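Zurnalia 2.4 went live on mobile at 10 this morning. I've spent the day on the damage formula, the save format and the install, and this is what I have. Long thread, mostly numbers.

Install first. The store lists the update as a patch but on Android it pulls the whole asset pack again. On my phone the download was 2,143 MB, and the folder came to 2,396 MB once it had unpacked. You need space for both at once while it unpacks, so clear more than the store tells you to.

If it stops at the "preparing regions" screen, leave it alone. There is no progress bar for that step. Mine sat there long enough for me to make lunch. Force-closing puts you back at the start of the unpack, though the download is kept.

iOS players get a smaller first download and then fetch each region the first time they enter it. Farberg is the heavy one. Do it on wifi.

Defence. Before 2.4 it was a flat subtraction: attack times skill multiplier, minus defence, floor of 1. That is why everyone stacked shields in the Medrano pass and took single-digit hits from wolves.

Now it is a ratio. Damage taken = incoming × K / (K + defence). K is 162 in every zone I've tested, at normal difficulty. So at 162 defence you take half, at 324 you take a third, and you never reach zero.

Two consequences. Low-defence characters take less than they used to from big single hits. High-defence characters take a lot more from fast weak enemies. Swarm fights are the ones that will catch you out if you log in with an old tank build.

Armour break is applied before the ratio and rounds down. At 162 defence, a 50 per cent break leaves 81, and you go from taking half to taking two thirds. Worth one skill slot on bosses, not worth it on anything that dies in a few turns.

Lorenz Aebischer asked in the replies whether K scales with player level. I tried characters at level 12, 30 and 55 against the same training dummy counter-attack and got the same value each time. It may scale in the endgame tower, I haven't unlocked that on this build.

Critical hits. The tooltip says critical damage is added after defence. It is multiplied in before. With a ratio formula the order makes no difference to the result except for rounding, so ignore anyone telling you to respec over it.

Turn order is still speed plus a small random roll, and the roll is still made once at the start of the fight. Haste only moves you from the next full round. Same as 2.3. 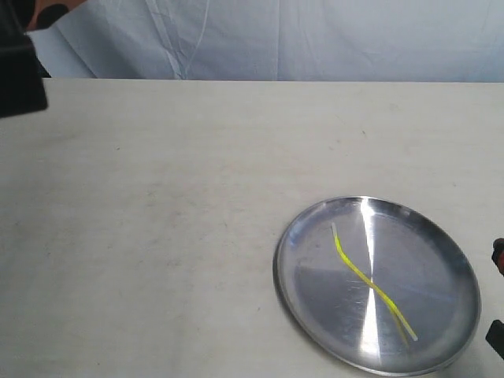 Does an old save carry over to 2.4?

It does if it was last written by 2.2 or later, and the conversion is one-way. Once the new version has opened the file, the old one reports it as damaged. Anything older than 2.2 has to be opened and saved in 2.3 first.

The conversion happens at the title screen, before you press continue. So if you want a copy of the old save, take it before you launch the update at all. Cloud backup on Android overwrites on exit, which means the copy in the cloud will be the converted one.

Local export is under Settings, Account, Data. It writes one file with the extension .zsv. Move it off the phone. An uninstall deletes the export folder along with everything else, and I have seen two people lose theirs that way already.

What gets changed in conversion: all spent skill points are refunded, equipped runes go back to the bag, and formation slots are reset. Levels, gold, story flags and companion affinity are kept. Check the bag limit before converting. Runes over the limit go to the mailbox and mail expires.

Companions. Zelum had the largest change. His counter used to trigger on every hit in a multi-hit attack and now triggers once per attack. His base speed went up by 5 as compensation. In my runs that doesn't cover it.

He is still fine in a two-front-row setup with a healer behind. He is no longer a solo answer to the bandit camps. Waltraud Grabner has a run where she clears the third camp with him alone, but it uses four revives and a full stack of potions, and I would call that a different strategy.

Healers: flat healing is unchanged, percentage healing now reads maximum HP at the start of the turn. If you buff max HP and heal in the same turn, the heal ignores the buff. Put the buff a turn earlier.

Summoning rates are listed in the game under the small "i" on the banner page. They are the same as in 2.3. The pity counter carried over on both of my accounts. Tolera Sisay reports his went to zero, but he had linked a second device on the same evening, so I would want to see another case before calling it a patch bug.

Farberg itself, no story details. The recommended level on the gate is 40. Under the old formula I'd have said 36 was enough. With the ratio I would take 40 at face value and bring armour break for the forge boss.

The forge boss has a shield phase at 60 and 25 per cent HP. Damage over the threshold is discarded, so don't use your biggest skill at 61 per cent. Burn ticks do count during the shield.

Performance: frame rate is stable on "medium" in the open fields and drops in Farberg's market square with shadows on. Turning off shadows fixes it. Turning down resolution does very little – the load there looks to be on the processor side.

Battery drain is higher than in 2.3 at the same settings. The new background sync seems to be the cause. There is a toggle under Settings, Network, and with it off my drain goes back to the old figure. You then have to sync by hand before switching devices.

One warning about the "2.4 unlimited gems" files going round. Gems are held on the server. A modified client can change the number on your screen and that is all it can change. The one Inès Tessier pulled apart also asked for SMS and contacts permissions, and the game has never needed either.

Known bugs so far. The auction search forgets filters after one purchase. Pet names with an apostrophe show as a blank. The German text for the second rune tier has the first tier's numbers. The game loads fine with all three.

Gebhard Tanner keeps the damage spreadsheet and has already put the new K in. Use the tab marked 2.4, the first tab is still the old subtraction formula and will give you nonsense for anything over 200 defence.

Still to test: whether K changes on hard difficulty, and whether reflected damage goes through defence twice. I'll add both to this thread on Tuesday, with the raw logs.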